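Culter County Elections Office
Polling Place Safety and Access Checklist
Site: Baldursdóttir Hall, Wirnasley
Walk-through date: 18 July 2025
For use in: November general election
Type of visit: Pre-season, building not set up for voting

Marks used on this form: OK, FIX (must be corrected before the site is confirmed), WATCH (check again at setup), N/A. Comments follow each item where the inspector had one.

PARKING AND APPROACH

Accessible spaces marked and level: OK
The space closest to the side door has faded paint but the sign is upright and readable.

Route from parking to entrance free of steps: OK

Route surface firm, no loose gravel or raised edges: FIX
One sidewalk slab by the flagpole has lifted on the side nearest the lawn. A cane or a front wheel will catch on it. The town has been told. If it has not been ground down by the time of the setup visit, cone it off and send the line around the other side of the pole.

Exterior lighting on route: WATCH
Could not be tested in daylight. Voters will be arriving before sunrise and leaving after dark. Somebody from this office needs to come back in the evening.

No-campaigning line can be marked: OK
The line falls on the lawn in front and partly across the parking lot on the east side. Last time the lot was left unmarked and there were complaints from both parties about sign holders standing between cars. Mark both.

Space outside the line for campaign workers and petition tables: OK
The grass strip along the road is wide enough. Keep the sidewalk clear.

ENTRANCE

Main doors open fully and stay open: FIX
The left door has a closer that does not hold. Do not use a wedge. If the closer is not repaired, post a greeter at that door for the whole day.

Clear width of doorway: OK
47 inches with both doors open. Side door is narrower but passes.

Threshold flush or beveled: OK

Door force: WATCH
The side door is stiff. A seated voter would have trouble with it. A doorbell or a greeter is needed if this is the accessible entrance, and at present it is.

Entrance and exit can be separated: OK
In by the main doors, out by the side hall. The arrow signs from the spring primary are still in the supply closet and can be used again. They do not say "Culter County" but nothing requires it.

VOTING ROOM

Room capacity posted: OK
49 persons, on the wall next to the main doors. This includes poll workers, observers and anyone waiting inside. Chief judge to hold the line in the hallway when the room is full.

Booth layout allows privacy: WATCH
The plan on file puts the back row of booths against the windows. The blinds on that wall do not close all the way. Either turn the booths so the voter faces the room wall or cover the lower glass with paper.

Accessible booth, turning space and knee room: OK

Floor dry and even, mats taped or removed: FIX
The mat inside the main doors curls at the corner. Remove it. If it rains, use the county's rubber-backed mat and tape all four edges.

Extension cords: FIX
The old layout used seven extension cords, several of them running across the path to the booths. Two wall outlets have been added since then and most of the cords can go. Any that stay must run along the wall under cord cover. No cord may be plugged into another cord.

Ballot scanner location: OK
The Palturis unit goes by the exit with its own outlet. Leave space for one voter at a time and a worker standing back far enough that no ballot can be read. Keep drinks off the scanner table.

Observer area marked: WATCH
Chairs were placed too far from the check-in table at the last general election, and observers said they could not hear voters give their names. Move the chairs up to the blue tape. Observers may stand but may not block the line.

Check-in table can be reached by seated voters: OK

KITCHEN AND WORKER BREAK AREA

Workers are on site for a long day and will use the kitchen, so it is part of the inspection.

Fire extinguisher present and tag current: OK
Mounted by the kitchen door. Gauge in the green.

Stove and oven shut off and marked not for use: FIX
No sign up. Workers may use the microwave and the coffee maker only. The coffee maker and the microwave should not be on the same outlet as each other.

Passage between kitchen and voting room kept closed: WATCH
There is a pass-through window with a shutter. Keep the shutter down during voting hours. Talk in the kitchen carries into the room, and workers have been reminded in past years not to discuss candidates or turnout on breaks.

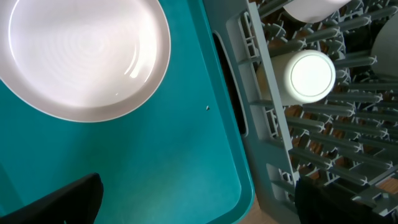 White plate in a teal tray.

Food kept away from ballots, poll books and equipment: OK
All food stays in the kitchen. That includes candy bowls on the check-in table, which have appeared before. Food dropped off by a party or a campaign is to be declined, and the chief judge should note it in the log.

Refrigerator usable: OK

Hot water at sink: OK

EMERGENCY AND SECURITY

Exit signs lit: OK

Exits unlocked from inside: FIX
The rear exit had a stack of folding tables in front of it. Hall staff moved them while we were there. Check this again on setup day and again before the doors open.

Emergency lights tested: WATCH
Test button pressed on each unit. The one in the side hall came on dim.

Smoke alarms working: OK

Phone contact list posted: FIX
The list on the board is from the last cycle. Replace with the current one. It should show the county office, the fire department's non-emergency line, the hall office and the Palturis support line.

Locked storage for equipment delivered early: OK
Interior closet with no window. The hall will hand over all its keys to that closet on delivery day and get them back after pickup. Seal numbers are to be written down at both ends.

Cell signal in building: WATCH
Weak in the voting room, fine by the main doors. The electronic poll books need a steady connection. Bring the booster.

RESULT

Site may be used once the FIX items are cleared. Re-inspection is required before the site list goes to print. The hall has agreed to handle the door closer and the stove sign. The sidewalk slab belongs to the town of Wirnasley. All other FIX items are for this office.

Up to 11 spaces in the lot may be taken by hall tenants on election day. Ask the hall office in writing to keep the front row open for voters, with a copy to the chief judge.

Backup site if Baldursdóttir Hall cannot be used: Wirnasley firehouse, inspected separately.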